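Hoklow Archive
June 19, 2020

1/ The Hoklow Archive has completed its revised entry on the Warden of Flarkdale, the principal antagonist of the second Cladier serial. The main points are set out in this thread for readers who follow the character pages.

2/ The Warden is introduced in chapter 4 as commander of the river garrison. Her given name, Hồ, is spoken only by her brother, and the Archive will continue to list the entry under her title.

3/ Earlier versions of the page described her as a servant of the Salt Court. The text does not support this. She accepts the Court's grain and its messengers, but she swears no oath, and in the siege chapters she turns its envoy away at the gate.

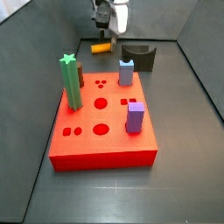 4/ Phúc La writes that the oath is implied by the gray ring she wears after the siege, and asks that the word "servant" be restored, at least for the later chapters.

5/ The editors have considered this. The ring is first mentioned when the Warden takes it from the dead castellan, and it is never described as a gift of the Court. The entry now reads "ally, later rival" – a footnote records the other reading.

6/ The section on abilities has been shortened. The Warden commands a garrison of 1,000 and is able to hold the river fog in place for a single night. Claims that she can raise the drowned come from a tavern song in the first serial and have been moved to the section on rumors.

7/ Her age remains unsettled. The prologue makes her 50 at the fall of Flarkdale, while her brother's letter would make her several years younger. Both figures are given, with chapter references.

8/ Syahrul Sumampouw prepared the new summary of the bridge duel, which had been missing from the page since March. The summary follows the printed edition. The serialized version, in which the Warden loses her sword before the fight begins, is covered under "Differences."

9/ Full details of the ending are now placed under a spoiler heading. Editors are asked not to mention the Warden's fate in the opening paragraph.

10/ Corrections may be left on the entry's discussion page, with a chapter number. The next entry to be revised is that of the castellan, whose page at present consists of 2 sentences and a family tree.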